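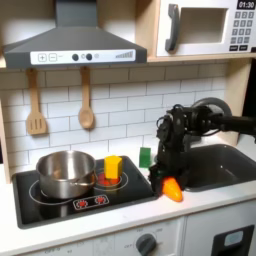 Frequently asked questions

Skurkmont Toy Library lends toys, games and play furniture to families with children under seven. These are the questions we get asked most. If yours is missing, ring the desk or ask when you come in.

Who can join?
Any parent, grandparent, carer or registered childminder living in Skurkmont or Arance. Bring one form of photo ID and something with your address on it, such as a council tax bill. Playgroups can join too, but they need the group form, which is kept at the desk.

How much does it cost?
Family membership is £21 a year. There is no charge per toy. If the fee is a problem, speak to Xiaoyan Zhong, who looks after memberships, and she will sort out a reduced rate. You will not be asked to show payslips.

How many toys can I borrow?
Four ordinary items and one large item at a time. Large items are marked with a yellow sticker in the catalogue and include play kitchens, workbenches, slides, ride-ons and the bigger dolls' houses.

How long can I keep them?
Ordinary items go out for three weeks and large items for six. You can renew once, by phone or at the desk, unless another family has asked for the same thing.

How do I see what you have?
The catalogue has 3,159 entries and can be searched by age or by type. The paper copy at the desk is only reprinted each October, so the online one is more up to date. Jigsaws are listed by number of pieces – search "jigsaw 24", for example.

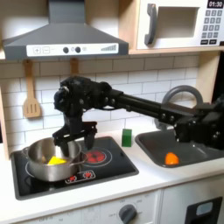
Can you deliver large items?
Yes, within Skurkmont, for £5 each way. Arance members need to collect. Most play furniture comes apart, but measure your boot first and bring a blanket to stop things sliding about. We can lend you the right screwdriver.

What happens if something breaks or goes missing?
Tell us when you bring it back. We don't charge for wear and tear or for the odd lost piece. If a whole item is lost, we ask for half of what it would cost to replace, up to £40.

Do I need to clean toys before returning them?
A wipe with warm soapy water is enough for plastic and painted wood. Please don't soak anything wooden or put it in the dishwasher. Dressing-up clothes can come back unwashed, as we do those ourselves.

Do you take donations?
Sometimes. We have room for 400 large items and are nearly full, so please ask before bringing furniture. We can't take soft toys, car seats, or anything electrical without its original plug.

Can I reserve a toy?
Yes. We hold reservations for five days, then offer them to the next family on the list.

Where are you and when are you open?
On the ground floor of Hoani House, next to the chemist. We open at 9.30am and close at 1pm, in term time only. Use the side door if you have a double buggy – the front one is narrow. Returns can be left in the porch until 5pm if they fit in the blue crate.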